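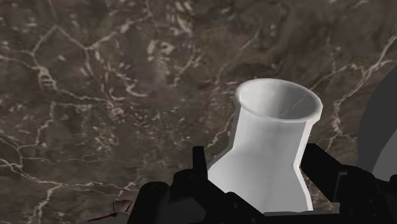
Is it worth adding a battery if my utility still gives me full retail credit for the solar I send back?

For bill savings alone, usually not. With full credit the grid is already doing the storing for you, and a battery mostly buys you backup when the power goes out. The math changes if your utility moves you to time-of-use rates or cuts the export credit.

Page 1 of 1
Thread: Battery with net metering, yes or no?

padinepete wrote:
OK so that little blurb is what the co-op has on its solar page, and I've been chewing on it for a week. We've got 7 kW on the roof, put in last April, and I love it. The installer (Grabner Solar, they've been fine) now wants to sell me a Birkell battery and the salesman swears it "pays for itself." The co-op basically says it won't. Who's right? I'm in Padine, one-for-one credit, flat rate, no time-of-use. Power goes out maybe twice a winter, never for long.

sunnyside_dot wrote:
The co-op is right. You push a kilowatt-hour out at noon and pull the same one back at night for free. With a battery you push it into a box, lose a bit on the way in and a bit on the way out, and pay thousands for the privilege. Ask the salesman to write down exactly where the savings come from. I bet he changes the subject to outages.

OndineOwl wrote:
I'm going to disagree a little with Dot. I'm over in Ondine and we had that same one-for-one deal until they changed it. Anybody who signed up after the change gets a lot less for what they export. I was grandfathered in, thank goodness, but my neighbor wasn't and her battery looks like a smart buy now. So "usually not" is true today and I wouldn't bet on it for the life of the panels.

sunnyside_dot wrote:
Sure, but then buy it when the rules change! Batteries aren't going anywhere. Why pay now for a problem you might have later?

OndineOwl wrote:
Because the rebate might be gone by then. That was our situation. The rebate ran out before the rate change even kicked in and everybody came rushing in at once.

padinepete wrote:
There's no rebate from our co-op that I know of. There's the federal credit, and Grabner says the battery would qualify because it charges off the panels. I should ask my tax lady instead of taking their word for it.

Burgi Thaler wrote:
Yes, ask her. And ask Grabner some other things while you're at it. I went through this with the same company two years ago and ended up saying yes, mostly for the well pump (we're out past the county line and when the power's off there's no water, which gets old very fast with kids in the house). I don't regret it one bit, but I never saw it as a moneymaker. My questions for them were these:

1. What will it run, by name?
Don't settle for "essential loads." Make them list the circuits. My first quote left off the well pump completely, and that was the whole reason I called! Motors pull hard when they start up, so have them check the starting load and not only the running load.

2. What happens when it's full and the grid is down?
Some setups throttle the panels nicely and some just shut them off until the battery drains a bit. You want to know which kind you're getting. Also ask if the panels can wake the system back up after the battery has gone flat overnight. Mine can. The first one they quoted couldn't.

3. What does the warranty promise at the end?
Mine says 70 percent of the original capacity after ten years, with a limit on total energy through it. Read the limit. If you cycle it every single day you may hit that number before the ten years are up. 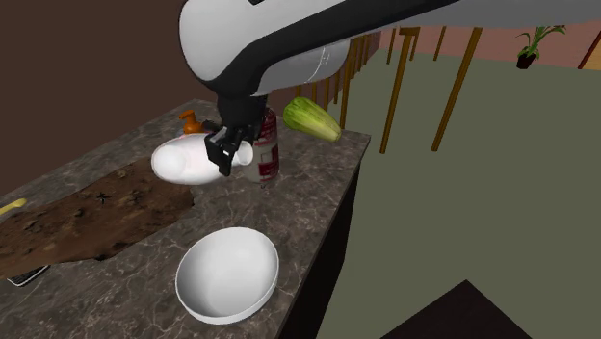

4. Where does it go?
They wanted to hang mine on the south wall outside, and I said no way, it bakes out there in summer. It's in the garage now. Your county may have its own rules on clearance from doors and windows, so call them before you get attached to a spot.

5. Who do you call?
Is it Grabner or is it Birkell? Get that in writing. I had a dead display in the first month and each of them sent me to the other for a while. It got fixed, but I was pretty steamed.

padinepete wrote:
Burgi, this is gold, thank you. We're on town water so the pump isn't a worry for us. I think what I'd want is the fridge, the furnace blower, the internet and a few lights.

wattsup_gary wrote:
For that list, and two short outages a winter, get a portable generator and a transfer switch and call it a day. I've had mine for ages. Costs a fraction of what they're asking you.

Burgi Thaler wrote:
Gary, some of us don't want to be out in the sleet with a gas can at two in the morning. Been there.

wattsup_gary wrote:
Fair. I kind of like it, but my wife would take your side.

sunnyside_dot wrote:
Pete, did they quote you a monthly payment or a full price? If it's a loan, look for a dealer fee baked in. My sister's cash price and loan price were miles apart.

padinepete wrote:
Monthly. $100 a month, and he said my bill savings would "cover most of it." My whole electric bill for last year, fixed charges and all, came to $297. So I'd be spending $1,200 a year to chase a bill of $297. I don't know why I didn't sit down and do that before I posted, lol.

sunnyside_dot wrote:
There's your answer!

OndineOwl wrote:
Okay, with numbers like that even I'd hold off. Do find out if the co-op locks in your current credit, though, and for how long. It should be in your interconnection agreement. If it says they can change it any time with notice, keep an eye on their meeting agendas.

padinepete wrote:
Found the agreement in the kitchen drawer. It says the credit terms stay put for ten years from the date they turned us on, unless I add to the system. Does a battery count as adding to the system??

Burgi Thaler wrote:
Ooh, ask the co-op that one in writing before you sign a thing. With mine, more panels counted and storage didn't, but I had to fill out a new form either way.

padinepete wrote:
Emailing them tonight. Told Grabner we're passing for now. He offered to knock off the installation fee if I signed this week, and that pretty much settled it for me. Will post what the co-op says about the battery question when I hear back.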